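# Leave the odds and ends bin alone

Every few months somebody writes that a tidy home has no junk drawer. Everything gets a labeled box, the boxes go on a shelf, and the leftover stuff goes to the thrift store. I have read a lot of these articles and followed a few of them. I think they are wrong about the mixed bin, and I want to make the case for keeping one.

I mean a plain open bin, the gray kind that warehouses use, big enough for a few objects and shallow enough that you can see all of them when you look down. I bought mine used, from a store in Corkdale that was closing. They were already scratched up when I got them. I paid five dollars for the pair and have never wanted nicer ones.

The usual complaint is that a mixed bin is a decision you put off. You didn't know where the tape dispenser goes, so you dropped it in with a doll. That is true. I don't see why it is a problem. A lot of what we own has no natural category. A tape dispenser is an office supply if you have an office. I have a kitchen table and a hallway. I use tape at Christmas, when I mail something, and when a page comes out of a library book, and those happen in three different rooms. Whatever shelf I pick will be the wrong one most of the time.

For two years I did it the approved way. I used the Anby system, which some of you will know from the starter kit – 40 small lidded containers and a sheet of stickers. I filled in every sticker. I had a box for adhesives and a box for small pouches and a box for toys under a certain size. It looked very good on the shelf. Then I needed a pouch to carry a charger in, and I opened four boxes before I found one, because I had decided on some earlier evening that pouches were travel items.

Lids are a big part of the trouble. A lid means you have to remember. With an open bin you only have to look. I can check mine in the time it takes to walk past it, and I do, usually on the way to the laundry with my arms full. I couldn't open a box then if I wanted to.

The other trouble is that small categories invite more buying. When I had an adhesives box with room in it, I bought glue sticks. I didn't need glue sticks. I also owned, at the high point, three kinds of label, which I used for labeling boxes. A bin with one tape dispenser in it doesn't ask for anything.

There are limits, and I'll admit them. A mixed bin works when it holds things that are different from each other. Six objects with six shapes and colors are easy to tell apart. Six black cables are a mess, and they should go somewhere else, each with a twist tie. Batteries should not go in. Neither should medicine, anything sharp without a cover, or paper. Paper is the worst. It lies flat over everything and then the bin is just a pile. The first thing I do on a Saturday, if I do anything at all about the house, is take out the paper.

It also has to stay small. I know a family with a mixed bin the size of a bathtub, and that is a different object. Nothing comes back out of it. If you have to move one thing to see another, the bin is too full or too deep. When mine gets that way I start using the second one, and when both fill up I spend ten minutes at the table and get rid of something. Ten minutes is the whole cost of the method. The Anby boxes took most of a February.

People tell me it looks bad, and I can't argue much. A soft toy next to a tape dispenser is not going to be in a catalog. The Fedis catalog that comes to my building has a page of "catchall" baskets, each with one folded scarf and a lemon in it. I would like to know who keeps a lemon with a scarf. If that is what a catchall is supposed to look like, then I'm not sure anything has been caught.

What bothers me more is the idea that the leftover things matter less. The tidying books tend to treat whatever doesn't fit the system as the problem. But a handmade doll doesn't fit a system because there is only one of it. The same goes for a good pouch, or a block of something a child gave you and expects to see again. I would guess that most of what people are fond of in their homes has no label that suits it. I don't want those things sorted into a box called "miscellaneous" with the lid on, and I don't want to be talked into donating them because the box was full.

So keep the spice rack in order, and the tools, and the tax folder, since those have real categories and you go to them with a name already in your head. Then put one open bin somewhere you walk past every day. Don't line it. Don't buy dividers for it – I have seen the dividers, and they turn it back into small boxes. Let it get scuffed. Take the paper out on the weekend and leave the rest where it landed. 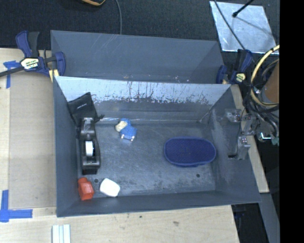

Estrella wrote back that she agrees about lids but would never give up her dividers, and that if two things in a bin are the same color she can't find either one.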